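**From:** Natalie Birkett
**To:** manipulation-discuss
**Date:** 6/27/22
**Subject:** Re: Re: putting things away, is it a solved chore?

Raffaele Cirillo wrote:

> I keep seeing claims that tidying is done as a problem. Detection is good, grasping is good, so what is left? We have been asked to quote for a stockroom job at Bennani where staff put returned goods back into open bins, and my manager wants a yes or no. My own reading is that pick and place from a table has been fine for years and a shelf is a table with walls. Can someone with hours on an actual shelf tell me where I'm wrong? Also, does anyone still use the Drolum planner for this, or has everyone moved off it?
>
> Raffaele

Raffaele,

The walls are where you're wrong. I'll answer for shelves only, as I have no data on drawers or hanging goods.

On a table the hand can come from above with the wrist more or less wherever the planner wants it. In a cubby the approach is through one open face, and the hand, the wrist housing and part of the forearm may all have to fit through it. With a five-finger hand you also have the fingers you aren't using. They need to be folded before entry and kept folded, and the thumb has to be planned as a separate obstacle. We lost a good part of December to thumb contacts with the divider that the collision model said were clear. The model had the bare hand in it and we were running with a fabric cover on.

Our current work is fruit in a white cubby unit. Fruit is a fair stand-in for household items: smooth, rounded, easy to bruise, and no two the same. Across our last 614 attempts the failures fell into 3 groups, in this order of frequency:

1. Contact with a panel or shelf edge on the way in or out.
2. Object moved during finger closure and ended up against the back wall.
3. Wrong height estimate for the shelf board.

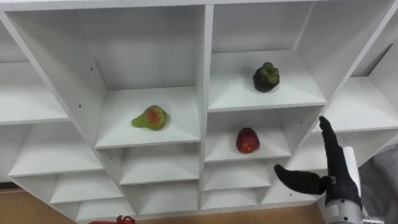
Group 2 is the one I'd raise with Bennani. A pear on its side has a fat end and a narrow end, and a grasp centered on the bounding box closes on the taper and pushes it away. An apple is more forgiving. A mangosteen close to the back wall leaves no space behind it for fingertips, so you either drag it forward first or come in from above, and the shelf over it limits the second option. Pushpa Agarwal wrote a drag-then-grasp routine for us. It works, but it adds 4 seconds to each pick.

Group 3 is a lighting problem. White boards against white back walls give the depth sensor very little at the seam, and the board position drifts. We now fit the whole grid as one rigid body and ignore the local depth. If the bins at Bennani are all one color, budget time for this.

Placing is easier than picking if you don't care about orientation. If the goods have to face forward, treat it as a different job and price it that way.

On Drolum: we stopped using it after Ryan Parsons ported our scenes to Nunov. Planning time was almost the same. We moved for the attached-object handling, which Drolum dropped whenever the grasp pose was updated mid-motion. Poppy Catterall still runs it on the Plodport cell and may disagree with me.

As for your yes or no, I would say no for unattended work and yes for a pilot with a person nearby. A person restocking those bins by hand will be faster for now. Could you post the inside width and depth of the bins, plus the largest item? I can check them against our hand envelope, cover included.

Natalie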